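A Day at the Stillano Robot Workshop

Our class visited the Stillano workshop in Sondbridge for its open day on 6/8/18. Capucine Caron showed us one way that robots can learn to use their hands.

A gripper is a tool that pinches things, a bit like your thumb and first finger. At Stillano, a person holds one gripper in each hand and does a job at a table. Computers save how the grippers move. Later, a robot can practice the same moves.

The job we watched used a black decorated object and a patterned cloth. Cloth is hard for robots. It folds, twists and changes shape each time you touch it.

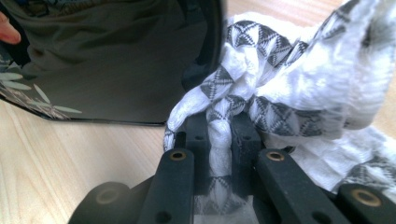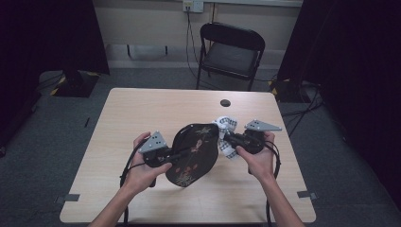 Grippers at work with the cloth and the black object.

Capucine said one job may need to be done 300 times before a robot has enough to learn from. Each try is a little different, and the robot needs to see those differences.

Try it at home: pick up a sock using only your thumb and one finger on each hand. Now try to fold it. Can you do it in 5 moves?

Words to know
Gripper: a tool for holding things.
Workshop: a place where things are made or tested.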